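How I Sort Out a Wall of Cubbies (Without Filling Every Single One)

Posted 2025-06-21 in Home & Storage

I have put off writing up the cubby post for so long that I ended up redoing the whole unit in between, so you're getting the second version of my method, and it's a better one. The first time I did it back in January I bought a stack of bins before I'd even emptied the shelves. Don't do that! Half of them stuck out past the front and drove me crazy until I gave them away.

What you need

A damp cloth and a dry one
A tape measure
Painter's tape and a marker
2 big bags, one for trash and one for donations
A step stool if your top row is up high
An afternoon, or two short evenings if you get distracted like me

Step 1: Take everything out

Yes, everything. I know it's tempting to leave the tidy cubby alone, but the tidy cubby is where I found a phone charger for a phone I haven't owned in years. Pile it all on the floor or a bed and put like with like as you go. Mine came out as gift wrap, craft stuff, paper, and a sad heap of cables.

Step 2: Wipe it down

White shelves show everything. I go top row first and work down so I'm not dropping dust on the clean part, and I get into the back corners with the cloth wrapped around a butter knife. If your unit has a door with ribbed or frosted glass, wipe in the same direction as the ribs. Going across them leaves little gray lines of lint that you'll only notice when the sun comes in (ask me how I know). An old soft toothbrush is great on scalloped trim. Let it all dry before anything goes back.

Step 3: Measure, and write it on tape

Measure the width, height and depth of one cubby and write the numbers on a strip of painter's tape, then stick the tape inside. Check a few others too. Mine look identical and they are not! The ones next to the door are a bit narrower, and a bin that slides into the bottom row gets stuck up there.

Take a picture of the tape before you go shopping. I got my last set of bins from Orkham, and their fabric ones run slightly bigger than the tag says, so leave yourself some wiggle room. The Gokent ones fit fine but the handles flop. I haven't found the perfect bin yet and I've kind of made peace with it.

Step 4: Decide what goes behind the door

If you have one closed cabinet in a wall of open shelves, save it for the ugly stuff. Frosted glass blurs things but it doesn't hide color, so a bright orange box will still glow through. I keep the cables in there, coiled up in plain white containers, and my stack of manuals.

Step 5: Long things up top, soft things down low

Long boxes are a pain in cubbies. Lay them on their side on an upper shelf where they can stretch out, with the end you open facing the room. Bags go lower down, where you can grab them without anything sliding onto your head. If a bag has a label on the front, turn it so you can read it. Soft bags slump, so I give each one its own cubby and let it slump in peace.

Step 6: Leave some empty

This is the part people argue with me about. I leave a lot of my cubbies with nothing in them for at least a couple of weeks and see what I reach for. Stuff finds its own spot. The big roll of kraft paper wandered over to the desk side all by itself, more or less, and the glue gun never made it back onto the shelves at all.

Step 7: Label last

I use 4 labels, total. The first round I labeled every bin and then had to peel them all off when I moved things, and the sticky gunk took longer than the sorting did. Wait until things have stayed put for a while.

A few extras

If your shelves rattle, stick felt dots under the bins. A pack of 100 from Amik has lasted me through this unit and all the kitchen chairs, and there are still plenty left in the drawer.

Anchor tall units to the wall before you load them. Please.

Heavy paper goes on the bottom row, and I mean the very bottom. My middle shelf had a dip in it from one winter of magazines, and flipping the board over mostly fixed it. 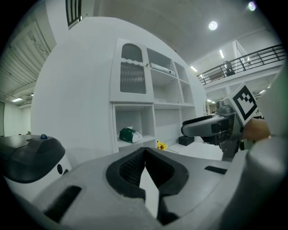

Next up I want to tackle the drawers underneath my desk, where all the tape and scissors live. I've got dividers from Karpenko sitting in the hallway and I haven't opened them yet, so if you've used them in shallow drawers, leave me a comment and tell me whether they slide around.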